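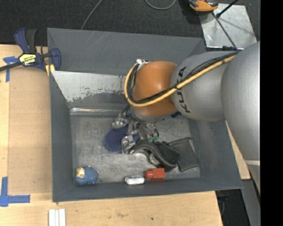

Hard water and the Drallmont kettle

panport_2
Measured 239 ppm at the kitchen tap on Tuesday. The Edorness softener is set to 80 and I still get scale on the element in under a month. Bad resin?

tallgrass
Test downstream of the unit before blaming resin. Many kitchen cold lines are plumbed around the softener.

Sadowski_fan
Disagree. 239 is what I read when my resin was spent. Replace it.

tallgrass
Spent resin and a bypassed line give the same number at the tap. Draw from a hot faucet and compare.

panport_2
Hot side reads almost 100. Cold is still 239.

tallgrass
Then the cold line is bypassed. Check the valve too.

Sadowski_fan
100 is over his setpoint of 80. Resin is still suspect.

dkr_well
Strips are graded in wide steps. I wouldn't buy resin over that gap. Get a drop kit. Citric acid for the kettle, 2 tablespoons, boil, let it sit, rinse.

panport_2
Drop kit ordered.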